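**杆式手柄操作基准**(英文常作 lever manipulation benchmark)是机器人学中用于规定、执行和报告手柄类操作任务的一组规则。对象为绕固定轴转动的杆状手柄,包括门把手、阀杆、单柄龙头及各类手动开关。规则涵盖场景定义、初始状态、接触限制、成功判据与结果报告,既适用于仿真环境,也适用于实体试验台。

## 概述

手柄类任务在操作学习研究中使用较早,原因在于其自由度少、判据易于量化。手柄通常只有一个转动关节,任务结果可直接由关节角给出。不同团队对“转动成功”的理解曾有较大差异:有的以末端到达指定位置为准,有的以关节角越过阈值为准,有的还要求手柄在松开后保持位置。差异使成功率数据难以横向比较。

特林·关(Trinh Quan)与阿加特·布瓦耶(Agathe Boyer)在为 Clolus 仿真平台编写任务规范时,将上述要求拆分为相互独立的条款。该文本后来由 Gondemach 试验室改编为实体台架规程,两种版本的术语基本一致,编号不同。

## 术语

- **基座**:手柄与安装面之间的固定或转动部件,多为圆盘形。
- **杆身**:自基座伸出、供末端执行器施力的部分。
- **安装板**:介于基座与墙面之间的板件,在仿真中一般设为静态刚体。
- **预接触位姿**:末端执行器已到达杆身附近、尚未开始计时施力的位姿。
- **有效行程**:关节下限与上限之间的角度范围。

## 场景定义

规范要求任务文件写明以下内容:

1. 手柄模型的来源、缩放比例与关节轴方向。
2. 关节阻尼、静摩擦及限位刚度。
3. 安装面的位置与朝向,以及安装板是否参与碰撞计算。
4. 墙面、台面等背景物体的材质及随机化范围。
5. 相机的安装位置、视场角与图像更新频率。

背景纹理可以随机替换,但不得遮盖手柄轮廓。瓷砖接缝、木纹等高对比度纹理属于允许范围。若评测包含纹理泛化项目,训练集与测试集应使用互不重叠的纹理库,并在报告中分别列出。

碰撞几何与显示几何应分开检查。圆盘形基座常以多边形近似,面数过低时,指尖可能在棱边处产生不连续的接触法线。杆身宜采用凸分解后的简化体,禁止以单一包围盒代替整个手柄。

## 执行规则

每次试验由复位、接近、施力、释放四个阶段构成。复位后关节角须回到下限,关节速度低于规定阈值方可开始。

对于平行双指夹爪,规范承认两种施力方式:

- **夹持式**:双指闭合夹住杆身后带动其转动。
- **推压式**:双指保持张开,以单侧手指内面或外面推动杆身。

采用夹持式时,预接触位姿应使两指分处杆身两侧,杆身位于指间。掌部不得在施力前接触杆身末端,以免将轴向推力误计为转动力矩。
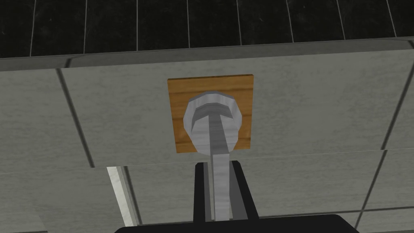 ## 成功判据

关节角达到有效行程的 85% 即判为到位。到位后,末端执行器须在不触碰安装板的前提下退出,手柄在退出过程中的回转量计入结果。带回位弹簧的手柄不适用保持条款,应在任务文件中声明。

下列情形判为失败:

- 末端执行器与墙面或安装板发生持续接触;
- 关节越过限位,或求解器报告穿透量超限;
- 夹爪在施力阶段脱离杆身后未能重新接触;
- 超出任务文件规定的时间上限。

若失败由数值不稳定引起,该次试验应标记为无效并重新执行,无效次数须随成功率一并公布。

## 结果报告

每一任务配置至少执行 50 次试验,随机种子须公开。报告应给出成功率、置信区间、完成时间中位数及峰值接触力。仅报告最佳种子的结果视为不符合规范。

Clolus 的公开任务库收录手柄配置 1583 项,按基座形状、杆身长度与安装朝向归入 11 个类别。由于类别间样本量不均,规范建议同时给出按试验计算和按类别计算的两种平均值。

在学习型策略的评测中,还应说明观测输入是否包含关节角真值。使用真值的策略与仅使用图像的策略须分表列出。

## 向实体台架的迁移

Gondemach 规程在仿真条款之外增加了安全要求。台架须设有独立于控制软件的急停回路,手柄安装件应能承受最大夹持力下的侧向载荷。首次运行新策略时,机械臂速度须限制在常规值以下,待轨迹复核后再解除限制。

仿真与实体结果对照时,应先标定关节摩擦。Le Goff 台架采用拉力计在杆身末端测量起动力,并换算为关节力矩。若埃丝蒂瓦利斯·阿吉雷(Estíbaliz Aguirre)提出的双向测量法可行,则应分别记录正向与反向数值,不取平均。

## 争议与局限

斯维亚托斯拉夫·皮利片科(Svyatoslav Pylypenko)认为,以关节角为唯一到位依据会掩盖不合理的施力方式,例如以指侧刮擦杆身完成转动。他主张将接触点滑移量列为必报指标。现行文本将其列为选报项。

此外,规范未涉及需要先下压后拉动的复合机构,也未规定柔性手柄的建模方法。Plikus 夹爪等指面带弹性衬垫的执行器,其接触参数在不同物理引擎之间难以直接换算,跨引擎比较时通常需要附加说明。

## 参见

- 关节物体操作
- 平行夹爪
- 域随机化
- 仿真到现实迁移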